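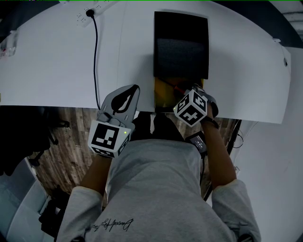

Figure 4. A large white desk from the Hencombe office, with a compartment open and a power strip at the upper left.

4.2 What ends up in the desk

I'll admit I went into this part of the study thinking desks were the boring bit. I wanted kitchens! But when Joonas Huttunen and I sat down with our October notes, the desks had produced the longest and messiest pages of the lot, and we ended up giving them a whole section.

Take the desk in Figure 4. It has an open compartment with a yellow-orange interior, and there's a small red object lying in it. Small things like that gave us endless trouble in the coding (is it stationery? is it a toy? does it live there, or did it just get dropped in?). We logged 1,175 items across the Hencombe and Guthrie sites, and 840 of them were small enough to close a hand around. Angus Mahuika wanted a separate category for those, and after arguing for most of a week I gave in – he was right, and Table 7 is much easier to read for it.

Then there's the stuff that stays on top. The same desk has a power strip mounted on it, with a black cable running down across the desktop and over the front edge. Our people talked about cables far more than we'd planned for. One woman at Guthrie told us she sorts everything else on her desk "around the plug," and I've started noticing that I do it too.

A clear plastic container sits at the far left, with something pink-red inside. We coded see-through containers apart from closed boxes, as people at both sites said they treated them differently when tidying. I come back to that split in Section 4.3.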